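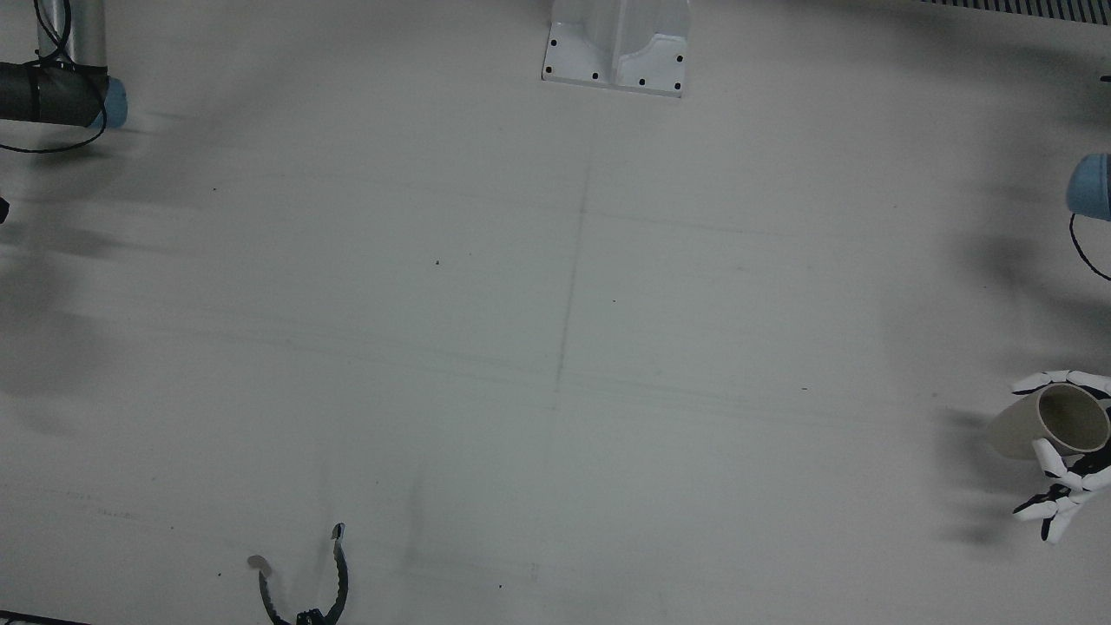 Harasym bench top, pale gray matte finish, with white metal mounting bracket

Harasym Bench, Wide Top
Item 345
Price: $925, legs and one bracket included
Ships from: Torkum warehouse, Masitz

The Harasym is a wide, flat work table for shops, labs, classrooms and packing rooms. It is made for jobs where equipment is fixed to the table and stays there while people work around it. The top is a pale gray-white with a matte surface. There is no raised lip on any side, so boxes and trays can be slid off onto a cart.

Top

The matte finish cuts glare from overhead lights. It is easy to look at for a full shift and small parts show up well against it. It also shows use. Streaks and scuffs appear on a light matte top, and the one in the photo has them. They do not affect how the table works. If you want a surface that hides marks, ask for the Clutcombe, which has the same legs and a darker top.

There is a thin seam line down the middle. It is faint and runs front to back. For writing or cutting directly on the table, work to one side of it or lay a mat over it.

Do not use the top as a cutting board. Knife marks are not covered by the warranty. Hot pans, soldering irons and glue guns need a stand.

Bracket

The bracket is white metal. It is a squat block with a flat front plate, a recessed notch in the middle of the plate, and a flange at the bottom that rests on the table. The flange has eight small holes, in pairs: two to the left of the plate, two near the bottom left, two near the bottom right and two to the right of the plate. Bolts are not included, as the right length depends on what you are mounting. Our counter carries the common sizes.

Most customers put the bracket at the middle of one long side, which leaves the center of the table clear. It can go elsewhere, but tell us before the top is drilled. We drill at the warehouse for no charge if the position is on your order form. Tops drilled to a customer's layout cannot be returned.

A second bracket can be added at any time. Order it separately and say that it is for item 345. The bracket for the older Harasym has a narrower flange and the holes will not line up.

Specifications

Height: 36 inches, fixed
Weight, assembled: 124 pounds
Top color: pale gray-white
Top finish: matte
Bracket: white metal, one included
Bracket holes: eight
Feet: threaded, for leveling
Assembly: required, two people
Casters: not available for this model

Assembly

The legs and cross rails come in one carton and the top in another. Build the frame upside down on a blanket or flattened carton, leave the bolts finger tight, and turn it over before setting the top. Level the feet next, then tighten everything. Fix the bracket last. Check the bolts again after the first week of use and whenever the table has been moved.

Lift the table to move it. Dragging bends the feet.

Cleaning

Wipe with a damp cloth and a little dish soap, then dry. For gray scuffs use a melamine sponge with light pressure. Do not use scouring powder or floor wax. Wax leaves shiny patches that are hard to remove. Brush off grit before sliding anything heavy across the top.

Tape can stay on the surface for a few days. Left longer it leaves glue behind, and rubbing alcohol on a rag takes that off.

Delivery and pickup

Delivery is to the first door on the ground floor. Stairs and inside placement are extra and have to be booked with the order. The driver will call the afternoon before. Please open the top carton while the driver is there and note any chipped corners on the delivery slip.

Pickup is from the side dock in Masitz. The top carton will not fit in a sedan. Bring a van or a pickup truck with straps. The dock closes at 4 p.m. and is not open on Tuesday.

Orders placed now ship in November.

Returns

Unused tables can be returned in the original cartons within the return period printed on your invoice. The buyer pays return freight. Brackets can be returned on their own if the holes show no bolt marks.

Questions

Orders and drilling layouts: Myroslav Tkachenko, sales desk
Parts, feet and extra brackets: Hnat Symonenko, parts counter

Related items
Clutcombe bench, dark top
Harasym lower shelf
Leveling feet, set of four
Second mounting bracket, white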